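Cahier d'atelier, dim. 7 novembre

Journée portes ouvertes, suite et fin. Je note ce soir tant que c'est frais, Branwen complétera la partie câblage si elle a le temps.

Ouverture des portes à l'heure prévue, mais le poste bras n'était pas prêt. Efa avait relancé la calibration hier soir et le fichier enregistré était celui d'octobre, donc origine décalée sur tout le plateau. On s'en est rendu compte au premier essai à vide : l'outil descendait à côté de chaque pièce, toujours du même côté. Rechargé le bon fichier, refait les 3 points de référence sur la planche, vérifié à vitesse réduite. Les premiers visiteurs ont attendu devant la table pendant ce temps. À l'avenir, mettre la date dans le nom du fichier, je l'ai déjà écrit ici après la visite de Gotard et on ne l'a pas fait.

Répartition : Efa au pupitre, moi aux explications, Dwynwen Edwards à l'entrée avec les feuilles de présence. Emlyn Morris est passé en milieu de matinée avec deux personnes de Riltlow. Ils voulaient surtout voir le changement de consigne en cours de cycle. On leur a montré la version simple (une couleur demandée, puis une autre pendant l'approche). Le bras s'arrête, remonte à la hauteur de sécurité et repart. Ils ont trouvé l'arrêt trop long. C'est vrai, il y a une temporisation que j'avais mise pour les essais du printemps et qui n'a plus de raison d'être. À retirer, mais à tester d'abord sans public.

Questions qui sont revenues :
- est-ce que le bras « voit » les formes ou est-ce que les positions sont enregistrées. Réponse donnée : les deux modes existent, le matin on a tourné en positions enregistrées, l'après-midi avec la détection.
- ce qui se passe si on met la main. Réponse donnée, et personne n'a essayé, la ligne au sol a suffi.
- le prix. Renvoyé vers Emlyn.

L'après-midi, groupe scolaire amené par Elin Morris. Bon public. On les a laissés choisir la pièce à désigner et replacer les formes entre deux passages, bras à l'arrêt et Efa la main sur l'arrêt d'urgence. Ils mettent les pièces beaucoup plus près les unes des autres que nous, et parfois tout au bord, ce qui est un meilleur test que nos dispositions habituelles.

Pour la démonstration, on part de la planche en bois clair sur la table perforée bleue, avec sept pièces de formes et de couleurs mélangées. Le bras vient se placer au-dessus de la pièce demandée et descend jusqu'à presque la toucher.

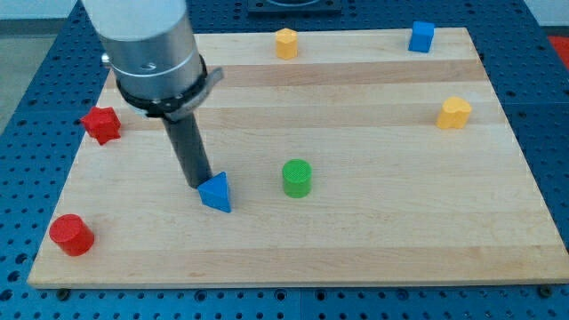
Côté détection, les rouges et les bleus passent sans problème. Le jaune est moins bon : deux formes jaunes et un bois clair dessous, le contour est mal fermé et le centre calculé se déplace un peu d'une prise de vue à l'autre. Le cœur est le pire, l'outil ne tombe pas au même endroit selon son orientation. Efa propose de prendre le centre du rectangle englobant, je préférerais qu'on refasse d'abord le seuil de couleur. On essaiera les deux et on comparera sur la même disposition.

Un seul incident : au troisième passage de l'après-midi, l'outil est descendu trop bas et a poussé le cylindre vert. Rien de cassé, pièce intacte. Cause probable : hauteur du cylindre restée à la valeur de l'ancien jeu. Corrigé sur place au pupitre, pas encore dans le fichier.

Reste à faire :
- reporter la hauteur du cylindre vert dans le fichier de pièces
- supprimer la temporisation après changement de consigne
- seuil du jaune (Efa et moi)
- resserrer la fixation de la planche, jeu sensible à la main en fin de journée
- réimprimer un jeu de rechange, Branwen Jarman a le fil
- envoyer à Riltlow la fiche du poste, Emlyn relit avant envoi

Bras ramené en position de repos, armoire coupée, clé rendue à Dwynwen. Je reprends mardi par la hauteur des pièces.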